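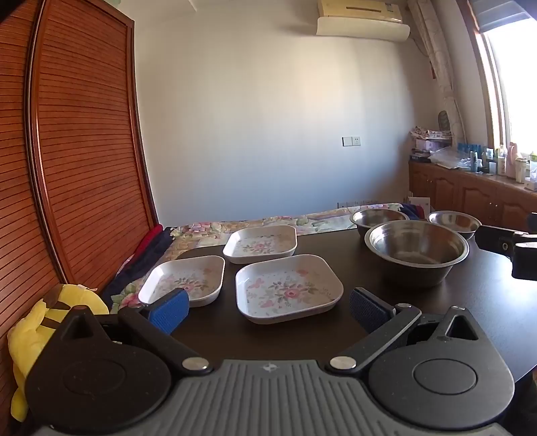
Which finger pads should a team try first when a gripper has to pick up both thin trays and steel bowls? Start with soft, textured pads and a wide opening, then change one thing at a time, because a pad that holds a flat rim well can slide right off a rolled one.

That is the short version of what a small group in Censtead has been learning since March, and they are having a very good time learning it. The group is comparing four sets of finger pads on a hand-held gripper, the kind a person carries and squeezes so that a robot arm can later be taught the same motion. The trials use ordinary dishes in ordinary rooms, with square melamine trays and stainless steel bowls doing most of the work so far.

Silvan Auer, who runs the trials for Clevix, said the dishes were picked after a long morning of going through kitchen cupboards.

"A bowl looks like the easy one, and then you try to get it by the rim and it swings," he said. "The trays are the other way around. People think they'll be awful, and once you find the corner they come up beautifully. I could do this all day – and some days I do."

Each set of pads goes through 46 pickups per session, split between trays and bowls of different sizes. The person holding the gripper starts from a relaxed grip with the fingers open, closes on the rim, lifts, moves the dish a short way and sets it down. A pickup counts only if the dish lands flat and the holder never has to use the other hand. So far the team has logged 590 pickups, and the sheet is open to anyone in the group who wants to argue with a score (several have).

The softest pads are ahead on trays. They give a little at the rounded corners, so the holder doesn't have to line up perfectly. On bowls the picture is messier. The softest set did well on small ones and poorly on the biggest, where the weight pulls the rim down and the pad folds with it. A firmer set, known in the group as the Grandholm pads after the street where they were molded, has been the steadiest on large bowls.

Mohandas Bhat, who joined the project to work on the arm side, is more interested in what happens next. His plan is to put the two best sets on an arm and run the same dishes with the same scoring, using a controller called Ejigu that the group wrote over the winter. It reads how far the fingers have closed and slows the last part of the squeeze.

"With your own hand on the thing, you feel the bowl start to tip and you fix it before you've even thought about it," Bhat said. "The arm doesn't have that unless we give it something. I want to see how much of the gap the pads can close before we go adding sensors."

He expects the order to change once the arm takes over, and he has a small bet with Auer that the firmer pads will win on trays too. Auer thinks that's nonsense.

There are open questions. All the pickups to date were done by people who already know the tool well, and Auer would like first-timers to have a go, as they tend to grab things in ways the regulars have stopped trying. Stacked trays haven't been tested at all. Neither have dishes with food in them, though Bhat has offered rice.

The arm trials are planned in 14 short sessions, with the lighting kept the same for each so the wrist camera footage can be compared side by side. The scoring sheet will be shared when the last session is done, including the rows where everything got dropped.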